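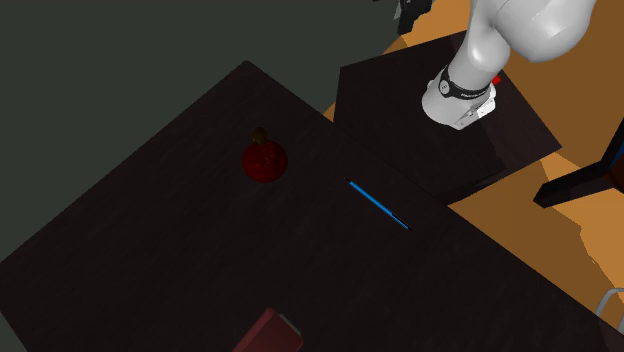
Die Demonstration war für zwei Uhr angemeldet, aber um halb drei standen erst ein paar Leute vor dem Hafenamt von Grenine. Sie hatte das Transparent allein getragen, weil der Mann, der die andere Stange halten sollte, noch im Bus aus Nernus saß. Jetzt lehnte es zusammengerollt an der Mauer. Wenn der Wind drehte, klapperten die Stangen.

Es ging um den Pachtvertrag. Die Regierung wollte den Tiefwasserhafen für 40 Jahre an Lerkex abgeben, und Lerkex gehörte zu einem Konzern, dessen Schiffe im Oktober schon einmal vor der Küste gelegen hatten, zusammen mit den grauen Schiffen der Marine, die sie begleiteten. Geschossen hatte damals keiner. Der Zoll war trotzdem gefallen, und zwei Minister waren zurückgetreten.

»Hast du die Rede?«, fragte die Frau vom Lautsprecherwagen.

Sie hatte die Rede. Fünf Seiten, am Vorabend zweimal umgeschrieben. Im ersten Entwurf war viel vom Kapital die Rede gewesen und wenig vom Hafen. Ihr Vater hatte ihn in der Küche gelesen und gesagt, dass die Leute von der Werft bei Seite zwei gehen würden. Er hatte selbst 13 Jahre auf der Werft gearbeitet. Danach hatte sie die Kräne hineingeschrieben, die Nachtschicht und den Fährpreis nach Tam.

Gegen drei kam der Bus. Dann kam noch einer, und aus der Unterstadt kamen sie zu Fuß, mit Kindern und Fahrrädern. Der Mann für die zweite Stange hatte eine Tüte Brötchen dabei und entschuldigte sich. An der Brücke hätten sie die Ausweise kontrolliert, den ganzen Bus, einzeln.

»Haben sie etwas gesagt?«

»Nur, dass wir aussteigen sollen. Und dann, dass wir wieder einsteigen sollen.«

Sie rollten das Transparent aus. Der Stoff war an einer Ecke eingerissen, sie knotete die Schnur etwas tiefer fest. Auf der anderen Straßenseite stand die Polizei, die meisten jung, einer aß einen Müsliriegel. Hinter ihnen, an der Fassade des Hafenamts, hing bereits die Fahne von Lerkex, obwohl der Vertrag noch gar nicht unterschrieben war.

Als sie auf den Wagen stieg, war der Platz voll bis zum Fischmarkt. Das Mikrofon pfiff. Sie las die erste Seite zu schnell und merkte es, las die zweite langsamer. Bei den Kränen rief jemand etwas, das sie nicht verstand, und es wurde geklatscht. Beim Fährpreis klatschten mehr. Die letzte Seite, die mit den grauen Schiffen, ließ sie weg und sagte stattdessen, dass am Montag gestreikt werde. Das war nicht abgesprochen.

Die Frau vom Lautsprecherwagen sah sie an und drehte dann die Musik auf.

Am Abend saß sie wieder in der Küche. Im Radio hieß es, es seien 2000 gewesen, die Polizei nannte keine Zahl. Ein Sprecher von Lerkex bedauerte die Zuspitzung. Ihr Vater stellte das Radio leiser.

»Streik«, sagte er. »Wer hat das beschlossen?«

»Niemand.«

Er nickte, holte das Telefonbuch der Gewerkschaft aus der Schublade und setzte die Brille auf. Den Ersten erreichte er nicht. Der Zweite wollte wissen, ob die Fähre mitmache.

»Frag ich gleich«, sagte ihr Vater und schob ihr den Zettel mit der Nummer hin.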